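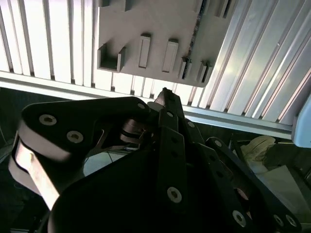
Week 3: Fitting memory. In this unit we practise how to put memory modules into a desktop computer. Before you touch any module, decide where it will be kept when it is outside the machine. A light grey rack with slots, like ours, is good for this purpose. Hold a module by its edges and keep your fingers away from the gold contacts.

Lay the tower on its side, with the open side up, and check that the power cord is out.

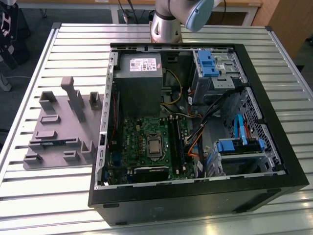
Press the power button once after the cord is removed, then touch bare metal on the chassis. Open the latches at the slot ends. Some boards have a latch at only one end, so look first. Move any cable that hangs over the slots - do not pull it.
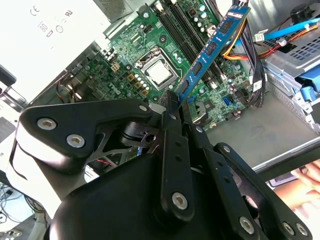
How do I know which way the module must face?
Find the small notch in the contact edge. It is not in the middle, so it meets the key in the slot in one direction only. If the two do not line up, turn the module around and try again without force.

Push straight down at both ends until the latches close.

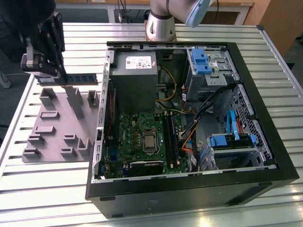
Afterwards, compare the height of both ends. If one end is higher, take the module out and seat it again. Write the slot number on your worksheet before you close the case. Worksheets go in the Grestitz folder by Wednesday.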